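Häufige Fragen zum Aquarium: Wasserwechsel, Schläuche und Filter

Startseite > Süßwasser > Ratgeber > Häufige Fragen
Stand: 5. Februar 2023

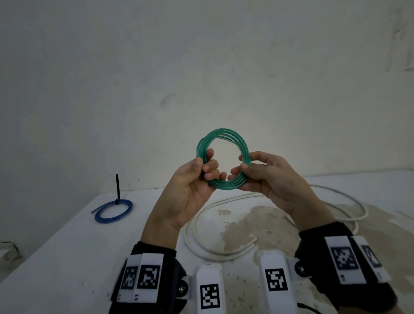 Gilang Hartono fragt, warum der Ratgeber immer zum Teilwechsel rät, wo er sein Becken doch seit Jahren einmal im Quartal komplett leert und alle Fische noch leben. Das kann gut gehen, vor allem bei schwachem Besatz. Empfehlen würden wir es trotzdem nicht, siehe die erste Frage.

Wie oft muss ich das Wasser wechseln?
Bei normalem Besatz einmal pro Woche ein Drittel des Beckeninhalts. Wer wenige Fische und viele Pflanzen hat, kommt auch mit zwei Wochen Abstand aus. Ein vollständiger Wechsel verändert Temperatur, Härte und pH-Wert auf einen Schlag und belastet die Tiere.

Kann ich Leitungswasser direkt einfüllen?
In den meisten Gemeinden ja. Die Werte stehen auf der Internetseite des Wasserversorgers. In Altbauten mit Kupferrohren das Wasser vorher einige Minuten laufen lassen oder einen Wasseraufbereiter zugeben. Die Temperatur sollte höchstens zwei Grad von der im Becken abweichen.

Welchen Schlauchdurchmesser brauche ich?
Maßgeblich ist der Anschluss am Filter. Angegeben werden immer Innen- und Außendurchmesser, zum Beispiel 12/16 mm oder 16/22 mm. Luftschläuche für Membranpumpen haben in der Regel 4/6 mm. Ein zu weiter Schlauch lässt sich auch mit einer Schelle nicht zuverlässig abdichten.

Der Schlauch geht nicht auf den Stutzen. Was tun?
Das Schlauchende eine Minute in heißes Wasser halten und dann gerade aufschieben. Kein Öl und kein Silikonspray verwenden. Die Überwurfmutter nicht vergessen, sie muss vorher auf den Schlauch.

Mein Schlauch knickt hinter dem Schrank ab.
Meist ist er zu kurz oder der Bogen zu eng. Schlauch, der lange aufgerollt gelegen hat, behält seine Krümmung. In warmem Wasser wird er weicher und lässt sich gestreckt auslegen. Hilft das nicht, einen Winkel einsetzen.

Wie reinige ich Schläuche von innen?
Mit einer Schlauchbürste an der Spirale, zweimal im Jahr. Kein Spülmittel. Bei sehr dicken Belägen ist ein neuer Schlauch oft die einfachere Lösung. Sulastri Pattinasarany schreibt dazu, dass ihr Malis 2 nach dem Tausch der alten Schläuche wieder deutlich mehr Wasser gefördert habe. Das deckt sich mit anderen Zuschriften.

Wie groß muss der Filter sein?
Die Pumpe sollte den Beckeninhalt zwei- bis dreimal pro Stunde umwälzen. Der Yeoman Außenfilter ist mit 1.375 Litern pro Stunde angegeben, die größere Ausführung mit 2.064 Litern. Beide Angaben gelten ohne Filtermaterial und ohne Förderhöhe. Im Betrieb ist es spürbar weniger.

Warum ist das Wasser nach dem Einrichten trüb?
Eine weißliche Trübung in den ersten Tagen ist eine Bakterienblüte. Sie verschwindet von selbst. In dieser Zeit nicht füttern und keine Fische einsetzen. Grünes Wasser dagegen kommt von Schwebealgen, dann die Beleuchtungsdauer verkürzen.

Wann dürfen die ersten Fische hinein?
Wenn der Nitritwert wieder auf nicht nachweisbar gefallen ist, meist nach drei bis vier Wochen. Bitte messen und nicht schätzen. Danach in kleinen Gruppen besetzen.

Wo kann ich mein Wasser testen lassen?
In unserem Laden in Drirnberg während der Öffnungszeiten, kostenlos bis 5 Werte. Eine saubere Flasche mit 200 ml genügt. Die Filiale Fladonmont bietet den Test seit November nicht mehr an.

Ihre Frage war nicht dabei?
Schreiben Sie uns über das Kontaktformular. Bitte Beckengröße, Besatz und die letzten Messwerte angeben.

Nach oben | Kontakt | Versand und Rückgabe | Impressum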